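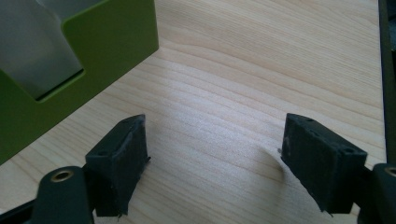 Step 2: Write down the job before you hand any of it over

Vendors will tell you the gripper learns from your people. It learns from what your people do while holding it, and that leaves out a lot of a packing job. At Okora we logged 223 tasks on the Fustmont line before anyone touched the tool. 18 of them were never on a job sheet.

1. Ask the person who does the work to list it, interruptions included. Do not let the supervisor fill this in.

2. Mark which tasks the machine is supposed to take. If the sales deck says "most of them," ask for the list.

3. Check the finger pads at the start of each shift. Look for ragged edges and scuffs on the inner faces. Write down who does the check, and pay for the time.

4. Start each run with the fingers open and nothing between them.

5. Limit handheld sessions to 5 per person per shift. Mahlet Mersha, our packing lead, wanted fewer, and after a month of sore wrists I think she was right.

Step 3: Settle the pay question

Get it in writing whether recording hours count toward the packing rate. Ours didn't until January, and people lost bonus money teaching a machine their own job. Skevby's contract template skips this completely. Add a clause before you sign.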